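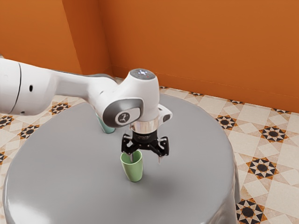 The Long Life of the Office Cup

Every workplace has a shelf. Chipped mugs, a tumbler from a conference, one glass with no known owner. We drink out of them for years and couldn't describe them if asked.

Rosaire Tremblay could. She ran the canteen at Bunholm for 24 years, back when it was still a ferry office, and she bought every cup in the place. Plain ones. No handles if she could help it. "Handles go first," she says. "Then you've got a sharp cup and a person who won't throw it out."

Her rule was 40 cups on the shelf, 10 in the cupboard. When the cupboard ran dry she took the early boat to Wistton and came back with a box on her knees. Same shop, same color, until the shop closed one September and she had to start over with whatever Kermani had in their catalog. Which was mostly brown. People complained for a month, then they didnt.

A Short Fight About Size

The coffee got bigger. Cups didn't, not at first. Otakar Kratochvíl, a potter who makes tableware for small cafes under the name Teso, remembers the phone calls. Could he go wider. Could he go taller. Could he do a cup that held a whole pot, basically.

He tried. The big ones sat badly in the hand and worse on a tray, and the coffee went cold halfway down. He still has a few. One holds pencils, one holds smaller cups.

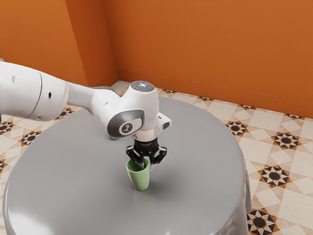

Small, green and near the middle of the table.

These days he is back to small. A wall you can feel through, a foot wide enough that a sleeve won't tip it. He fired 800 last year and kept notes on every batch, in a ledger with a cracked spine and tea on most of the pages. Glaze, shelf, weather. The weather column is the one he reads.

Color is the part customers argue over. White shows stains. Black shows everything else. Green sells slowly and then all at once, usually to someone fitting out a waiting room. Otakar has stopped guessing. Rosaire, who has never met him, bought four of his seconds at a market stall and uses one for eggs.

And the breakages? Fewer than you'd think. Most cups just leave. Carried to a meeting, carried to a car, washed up in somebody's kitchen accross town. Rosaire once got six back in a shoebox with no note.

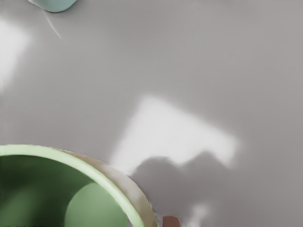
Keeping a Shelf Going

Buy one kind and buy spares on the same day. Skip the saucers, they end up under plants. Don't stack more than four high. Chips on the foot are fine, chips on the rim are not. Soak tea stains overnight in baking soda and warm water, and rinse twice.

Otakar takes orders through the winter and the wait is long. Rosaire says the second-hand place in Wistton is still worth the boat, go early, bring newspaper to wrap them in.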